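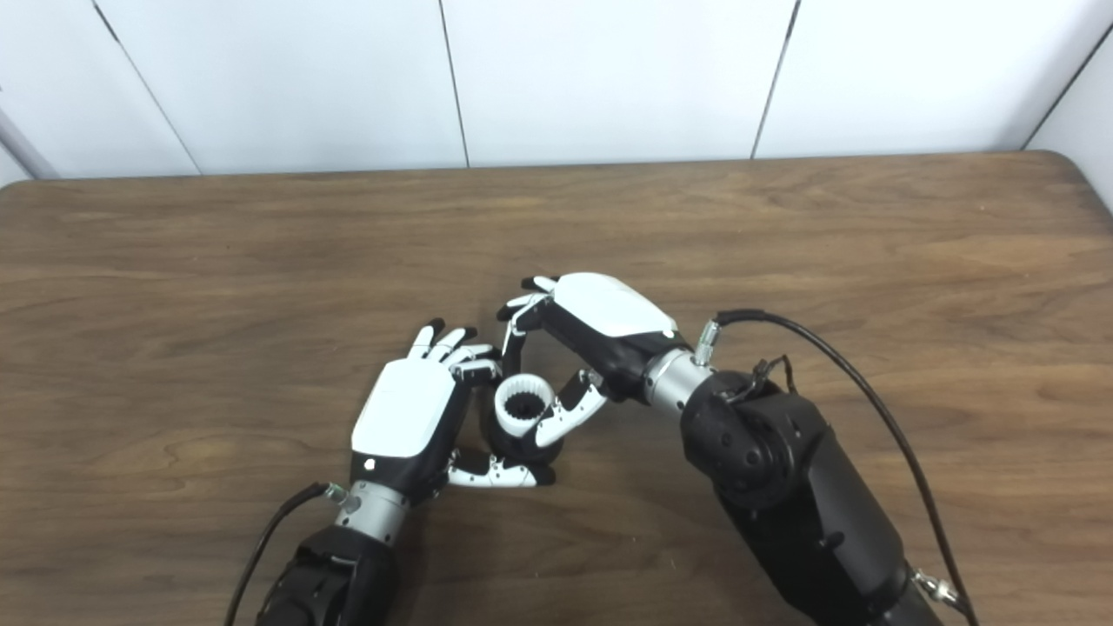

Pay people for the whole shift, including the part where they wait

I've had a lot of jobs, and the one I still grumble about is the one where I got paid the least for doing nothing. I mean that literally. For two summers I was on call for a warehouse outside Cruzado, and on call meant I had to be dressed, sober, near my phone and within 38 minutes of the loading dock from six in the morning on. If they called, I got paid from the moment I clocked in. If they didn't, I got zip, and I'd spent my morning sitting on the edge of my bed in steel-toe boots.

My neighbors thought I had the day off. I did not have the day off! I couldn't go to the lake, couldn't pick up a shift at the diner, couldn't even start a load of laundry at the place down the street without doing math about the dryer. The warehouse had my morning just as surely as if I'd been standing in it, and it got that morning for free.

So when people at Motance, the big packing outfit in our county, started asking this spring for on-call pay, I was all for it before I'd finished reading the flyer. What they want is pretty modest. If you're told to be available and then you aren't called, you get paid for 3 hours. If you're called in and sent home early, same thing. And the schedule has to go up 2 weeks ahead, so a person can book a dentist.

The argument against it goes like this (I've heard it at the barbershop and in line at the hardware store, so I figure it's the popular one). Orders go up and down. Trucks run late. A company can't know in September how many hands it will need on some wet morning in the middle of the month, and if it has to pay for people it doesn't use, it will hire fewer of them.

I get that, I really do. Somebody has to eat the cost of a late truck. But right now the person eating it is the one making the least money in the building, and she had no say in when the truck left. The company can call the shipper and complain. It can charge a late fee. It can plan better next time – and I'd bet good money that it would plan a whole lot better if guessing wrong cost it something.

There's a smaller place, Kullivach, over on the river side of town, that has paid for standby time for years. I've got a cousin on the line there. It's not paradise, the break room smells like soup and the parking is terrible, but she knows what her check will be within a few bucks, and she got approved for an apartment on the strength of it. Try showing a landlord a pay stub that says 60 hours one period and next to nothing the one after. I have, and it was a short conversation.

Some folks say the answer is an app. Jomilach, the staffing service half the county uses now, lets you swap shifts from your couch, and sure, that's handy. I'd have loved it back then. It still doesn't pay you for the morning you kept open, though, and handy doesn't cover the electric bill.

If you want my time, buy it. You can have the boots thrown in.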